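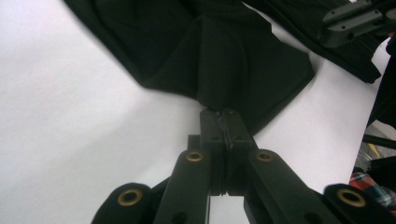
WERNPORT, February – I went along to the folding morning at the old Bramier shop on Saturday meaning to stay for half an hour, and I came home at teatime with a sore back and very strong opinions about sleeves.

If you haven't been past lately, the shop is where all the clothes from the winter collection have ended up. They've been coming in since before Christmas from here and from Cekham, in bin bags mostly, and at the last tally there were 917 pieces waiting to be sorted, folded and bagged up by size. Glenys Ashby, who has run the collection for the past three winters, read that number out to us at ten o'clock and there was a bit of a groan from the back. (That was me.)

The black things get a white table to themselves, which I thought was fussy until I'd tried it. Put a black top down on a dark surface and you lose the edges completely, you're folding by feel and it comes out like a parcel somebody sat on. On white you can see where the cloth stops, and you can pinch up a bit of it and bring it across without dragging the rest along with it. Glenys says black is nearly a third of what comes in every year. School trousers, work shirts, waiting jobs, funerals, she said, and went off to find more bags.

I had always folded things in half and then in half again and hoped for the best. The Wernport method, if I can call it that, goes face down, sides in, sleeves back along themselves, then up from the bottom in two goes. Nelu Surdu showed me. He worked in the stockroom at Tavares for years and he can do a shirt in the time it takes me to find the collar! He did tell me I was improving, though he said it after lunch when he'd had two slices of lemon cake, so I'm not sure how much weight to put on it.

There were about 30 of us at the busiest point, and we got through a good deal more than anyone expected. Everything up to age 12 is finished and so are the men's shirts. Coats are still to do – they need a clear run of table and a bit of muscle – and so are the odds and ends, by which I mean scarves, single gloves and one very nice waistcoat that three different people tried on.

The finished bags go over to Cekham first, where the school hall is opening as a free clothes shop for the half-term week. No vouchers, no forms, you just walk in and take what you need. What's left comes back to Wernport and will be out on the rails in the Bramier shop until Easter.

Glenys would like more hands for the coats, next Saturday from ten again, side door because the front one sticks. You don't need to know how to fold. Bring a flask if you're particular about your tea, and bring carrier bags if you have them, the big sturdy sort, as we ran out just after two and had to start tying things up with string.

She'd also like it known that they have plenty of baby clothes now, thank you, and what they're short of is men's trousers, anything warm in the larger sizes, and hangers. Clean and dry, please. Drop-off is any weekday morning and there's a box inside the side door if no one's about.

I did my own airing cupboard on Sunday night. Sides in, sleeves back, up in two. It took ages and I've run out of shelf.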